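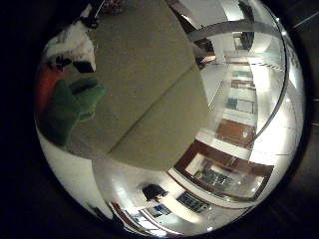

Faltbarer Tisch im Flur: beige Platte mit Naht, wie bekomme ich die wieder schön?

Busisiewe_V
11. Februar 2025

Hallo zusammen, ich bin mit meinem Latein am Ende und hoffe auf euch! Wir haben in einem langen, weißen Flur (Bürogemeinschaft, zweiter Stock) einen Tisch stehen, auf dem sich alles sammelt, was gerade keinen Platz hat. Oben auf dem Foto liegt links wieder so ein Haufen, was Weißes mit Schwarz, was Rotes und das große grüne Knubbelding, das räume ich ständig hin und her. Mir geht es aber um die Platte selbst. Die ist sandfarben und matt, und quer drüber läuft eine feine Naht. Auf der einen Seite der Naht ist der Farbton ein bisschen anders als auf der anderen, so zwei Sorten Khaki.

Gekauft haben wir den Tisch gebraucht, angeblich ist er von Vudstead, eine Plakette hab ich aber nirgends gefunden. Beim Verkäufer stand er halb unter einem Fenster. Jetzt frage ich mich: Ist die eine Hälfte ausgeblichen? Oder ist das einfach Dreck, der auf der rauen Oberfläche hängt? Mit Spüli hab ich zweimal gewischt, hat nichts gebracht. Und in die Naht krümelt es mir ständig rein, das macht mich wahnsinnig. Kann man die irgendwie zumachen, ohne dass es hinterher schlimmer aussieht? Bezahlt haben wir 35 Euro, es muss also keine Luxuslösung sein.

Danke schon mal!
Busisiwe Venter

tischlerliesl

Hallo Busisiwe, vom Foto her würde ich mich nicht festlegen wollen, im Flur spiegelt und leuchtet es ja von überall her. Deshalb erst mal ein ganz simpler Test: Dreh den Tisch um 180 Grad und schau aus derselben Ecke noch mal drauf. Wandert der hellere Teil mit, ist es die Platte. Bleibt die helle Seite dort, wo sie vorher war, dann ist es nur das Licht und du kannst dir die ganze Arbeit sparen (ich hab mal einen halben Nachmittag an einem Schatten herumgeputzt, kein Witz!).

Wenn es die Platte ist, such dir unten an der Kante eine Stelle, die keiner sieht, und probier dort einen Schmutzradierer, nur leicht feucht und fast ohne Druck. Bei matten Flächen kriegst du sonst ganz schnell glänzende Flecken, und die gehen nicht mehr weg. Tut sich da gar nichts, ist es vermutlich verblichen oder die zwei Hälften waren von Anfang an verschieden. Dagegen hilft nur Lackieren oder Bekleben.

Zur Naht: Lässt sich der Tisch klappen? Dann bitte auf keinen Fall zuschmieren, sonst reißt dir das beim ersten Zusammenklappen aus. Saug mit der Fugendüse durch, und was festsitzt, holst du mit einem Holzspieß raus. Ist die Platte starr, nimm Hartwachs im passenden Ton. Weich machen, reindrücken, mit einer alten Plastikkarte flach abziehen, fertig. Ich würde eher einen Tick dunkler mischen als zu hell.

radlkeller67

mach ne tischdecke drauf

Henni aus dem Vorderhaus

Die Tischdecke rutscht im Flur bei jedem, der vorbeigeht, hatten wir auch. Bei uns liegt jetzt eine Schreibtischunterlage aus Filz drauf, die geht genau über die Stelle, und die Krümel kann man einfach ausschütteln. Und stell dir für den Kleinkram eine flache Kiste hin! Seit bei uns eine steht, landet wenigstens nicht mehr alles kreuz und quer auf der Platte. Zum Reinigen kann ich nichts sagen, bei mir ist alles lackiert.

Busisiewe_V

Oh, das mit dem Umdrehen ist ja peinlich einfach, da wär ich nie draufgekommen. Klappen lässt er sich, also lasse ich die Finger vom Wachs. Ich räum das Zeug morgen runter und probier es aus, dann melde ich mich noch mal. Und die Kiste wird besorgt!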